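Breath counting, November notes

I moved my sitting practice from guided audio to plain breath counting at the start of November. Guided sessions had stopped doing much for me. I was listening for the next instruction and had gotten good at that.

The method is the one Qusai Bataineh teaches in the evening group at Temgate. Count the out-breath only, one through eight, then start over. If you lose the number, go back to one. If you find yourself at eleven, go back to one. There is no penalty and no score. He repeats the last part often.

Setup: folded blanket, wall behind me but not touching, timer face down. I use the Laler timer because it has a single low bell and no streak counter. The default is 36 minutes. I cut that to 27 for weekdays and left it alone otherwise. The bell volume resets when the battery runs out, so check it first.

Posture took most of the first week. My left foot goes numb at the same point in every sit. A second fold under the left hip moved the numbness later but did not remove it. Anas Majali suggested a bench. I tried his and my knees liked it, but my lower back got tired sooner, so I went back to the blanket.

The counting itself went through two stages. At first the number was loud and the breath was faint. I was pushing the breath to fit the count, and my shoulders came up. Qusai's fix was to say the number at the end of the exhale instead of the start. After a few sits the breath slowed down without my doing anything to it.

Second stage: the count runs by itself while I plan dinner. This is harder to catch, since the numbers stay correct. What helps is switching to counting down from eight for one round, then going back. 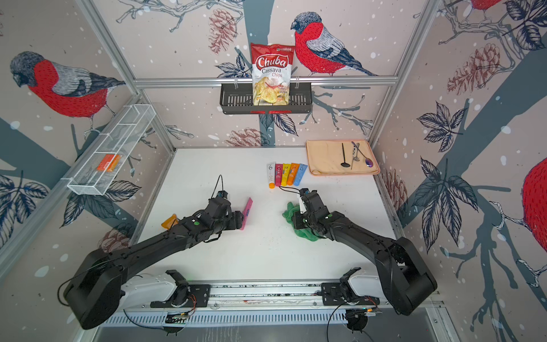
Two black grippers over a white table, one resting on a crumpled green cloth.

Open items for next month. Sitting before coffee, which I have avoided. Reading the rest of the Kassab booklet on walking practice. I also want to try one full sit with no timer at all, at 6 a.m., and stop when the street gets noisy.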